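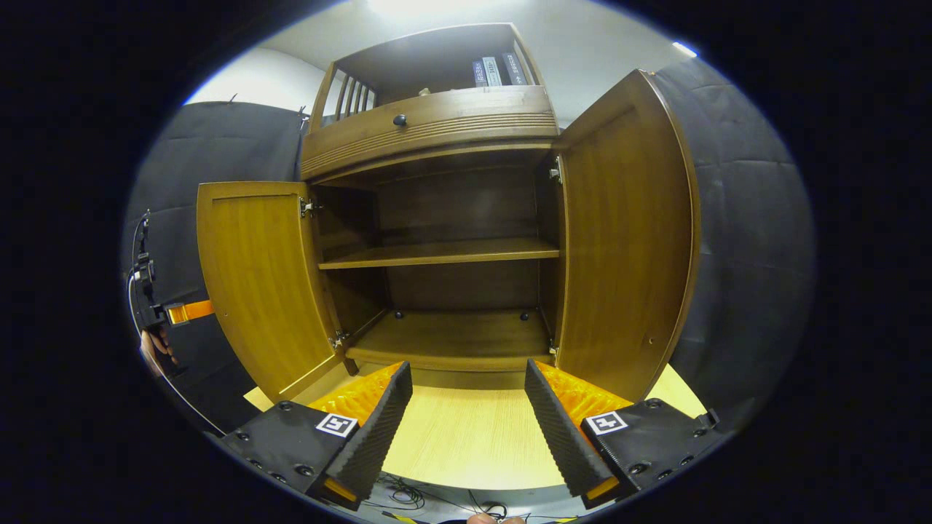
Cold-Pressed Juice at Home: Does It Keep?
Project report, Food and Nutrition, second year

I drink a lot of juice, and most of my student loan seems to go on the little bottles from the chiller cabinet, so when Dr Katayama told us to pick something we'd genuinely eat or drink for our project, I was sold. My question was whether green juice made at home on one day still tastes nice a day and a half later.

I worked with Tetsuya Uchida, who has a better nose than me and is much tidier in a kitchen. We made one recipe all the way through – spinach, cucumber, green apple, a thumb of ginger and half a lemon. The juicer was a Skuva, a slow one, and it took ages to get through the spinach (roll the leaves up tightly, it helps so much!). The veg came from the market in Kidetgate, all bought on the same morning.

What we did

Each batch went into clean glass bottles. Half were filled right to the brim and the other half were left with a good gap of air at the top. All of them went in the fridge. We tasted the juice fresh and again after 36 hours, and had up to 60 people try it over the whole project, mostly from our course and the hockey club. They gave each cup a mark for taste, smell and colour, and could write a comment if they felt like it.

What we found

Fresh juice won, no surprise there. The full bottles came second and held on to their colour pretty well. The ones with air in had gone a sort of khaki and smelled a bit like cut grass, and Masanobu Yoshida wrote "pond, but a nice pond" on his sheet. The ginger got stronger in both lots, which I hadn't expected and quite liked. Tetsuya didn't.

We also did one batch with double the lemon. That stayed greener, but a lot of people found it too sharp, so I'd go for a bit more than half a lemon and stop there.

What went wrong

Our first batch had to be poured away because I forgot to label the bottles. The apples were also sweeter some weeks than others, and I'm sure that nudged the marks. If I did it again I'd buy one big box at the start. I'd also like to try freezing, as Hermenegildo Varela from the year above swears by ice cube trays, but we ran out of time.

We didn't test for bacteria, so please don't take any of this as safety advice – it's only about taste, smell and looks.

Thanks to Dr Katayama for the loan of the juicer and to everyone who drank khaki juice for us. The score sheets and the recipe are in the appendix.

Handed in 3 December 2021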